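Section 6: Teaching the Bin Task by Glove

Now for the fun part. Up to here you have been installing, leveling and updating, and from this page on you get to put the Bravitz hand to work by moving your own. You wear the Bawa glove, the robot copies you, and Loma records every move so the robot can learn from it later. Most people get a usable demonstration on their first afternoon, and the second one is nearly always better!

Finish Section 5 (Glove Calibration) first. If someone else wore the glove since you last calibrated, do it over. Hands differ more than you'd think, and a thumb that is slightly off will spoil a whole set of recordings.

6.1 Getting ready

1. Seat the bin inside its frame and push down on each corner. It should not rock.

2. Pick one object to start with. Something soft and easy to grab is ideal – a rolled sock, a foam block, a small stuffed toy. Save the thin and shiny things for later.

3. Open Loma and choose New Task. Type a plain name you will still understand in September. "Sock from bin, right side" is a good name. "Test 2 final" is not.

4. Set Speed Limit to 34 percent. You can raise it once you have a few good recordings, but leave it there for your first session.

5. Put the glove on and hold your hand flat, palm down, until the glove light turns steady.

CAUTION: Keep your other hand, your sleeves and your hair out of the bin whenever the arm is live. The red stop button must be within reach of the person wearing the glove. If you are working in a pair, agree out loud on who presses it.

6.2 Recording a demonstration

1. Press the foot pedal once. Loma beeps and the arm begins to follow you.

2. Move over the bin slowly and stop above the object. Wait there for a moment. That little pause gives the robot a clear starting pose, and it makes a big difference when you train.

3. Lower your hand straight down. Come in from above and stay clear of the rails until you are comfortable with the reach.

4. Close your fingers as if you were picking up a ripe peach. The rubber skin gives a little under load, so you need less squeeze than you expect.

5. Lift, carry the object to the drop spot and open your hand all the way.

6. Return to your start position and press the pedal again. Two beeps mean the recording is saved.

Note: Fumbles are fine! If the object slips and you pick it up again, keep the recording. Robots learn a lot from seeing a slip put right. Throw a recording away only if you hit the bin, lost tracking or wandered off to scratch your nose.

Note: Loma saves each recording under a running number, so 599 comes right after 598 even if you switched tasks in between. Sort by task name to see one task on its own.

6.3 How many, and how different

Record 17 demonstrations before you train for the first time. Move the object between recordings: into a corner, against a wall, turned on its side. If the sock is in the same place every time, the robot will learn the place and pay very little attention to the sock.

Vary the object, but keep your own style steady. Kobina Aidoo, who wrote the first version of this section, used to hum the same tune through every recording to hold his pace. It works surprisingly well, and you may find yourself doing it too.

Take a break when your shoulder gets tired. Tired arms drift low, and the robot will happily copy the droop.

6.4 If the hand stops following you

Error 3757 on the Loma screen means the glove signal dropped out and the arm is holding its position. To clear it:

1. Keep your gloved hand still.

2. Check the glove battery and the cable at your wrist.

3. Match your hand to the outline on the screen. Get close before you continue, or the arm will refuse to reconnect.

4. Press and hold the pedal until you hear one long beep.

CAUTION: Never pull on the fingers to free an object while the arm is holding. Press the stop button, wait for the arm to power down, and then open the fingers by hand, one joint at a time.

6.5 Between recordings

Raise the hand over the bin and let it hang there with the fingers pointing down. This is the rest pose, and Loma uses it to check each joint before the next run. Look over the rubber for nicks, paying extra attention to the folds in the ridged parts, where grit likes to collect. Wipe with a damp cloth only, no solvents. When the screen shows Ready, set out the next object, shake out your fingers and press the pedal.
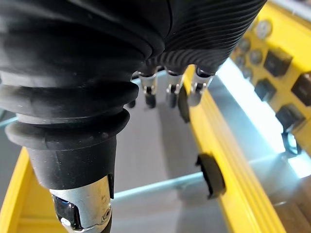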